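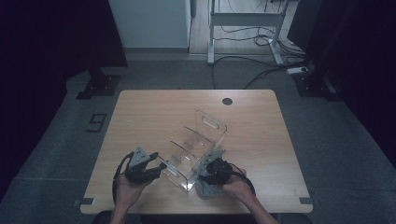 Ilona Oláh objected, in her remarks on an earlier draft, that retrieval time alone says little about whether a filing method suits the people who use it, and that misfiled sheets should be reported next to it. We accept the point and report both measures.

4.2 Visible and closed storage

The trial ran in the Imrie and Grurum offices with 36 clerks. Each clerk filed 200 sheets into either closed drawers or open, see-through holders, then retrieved 20 of them on request. Retrieval was faster from see-through holders (Figure 2), mainly for sheets filed the same day. For older sheets the gap narrowed to almost nothing — labels, by then, did most of the work.

Figure 2. Clear plastic container on a tabletop. 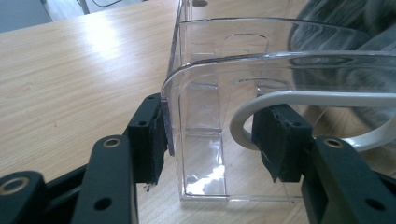 Misfiling followed a different pattern. Clerks using see-through holders placed more sheets in the wrong section but corrected more of them before the end of the session. Drawer errors were fewer and tended to stay in place until retrieval. The Grurum clerks had used color tabs before the trial, and their results are therefore listed separately in the appendix. A repeat session in May gave the same ordering of the two methods, with a smaller difference in retrieval time.

Shares 36 | Comments 2

Related items
Label wording and search time in shared files
Color tabs in small offices: the Doltasar records
Drawer depth and reach

© Rilever Papers | Contact | Back to top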